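Drying clothes indoors in the wet months

In our flat we have no balcony, so from October I dry everything inside. During the years I have collected some small habits which help.

Spin the washing twice. The second spin takes only a few minutes and a lot of water goes out, specially from towels and jeans. Wool I do not spin again. I roll it in a dry towel and press with my knees.

Shake each piece hard before you hang it. A shirt which is shaken well needs almost no ironing later. Do up the top button and pull the collar straight with your fingers.

Leave space between the pieces, at least the width of a hand. When I was new to this I put the whole load close together and it smelled sour next morning. Now I wash less at one time and the smell does not come.

Open the window wide for 20 minutes, two times in the day, and close the door to the other rooms. A window which is open only a little all day makes the wall cold, and then you get mould in the corner. My neighbour Jyoti Rawat puts a small fan on the floor, and her sheets are dry in nearly half the time of mine.

Trousers I hang by the hem, with the waist down, so the heavy part pulls the legs smooth. Jumpers must lie flat, or the shoulders become long.
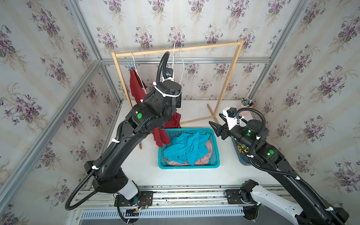 Socks I keep for the last, and I hang them by the toes, so the elastic does not get tired. If they are still a little damp in the evening, I leave them until morning before I fold them.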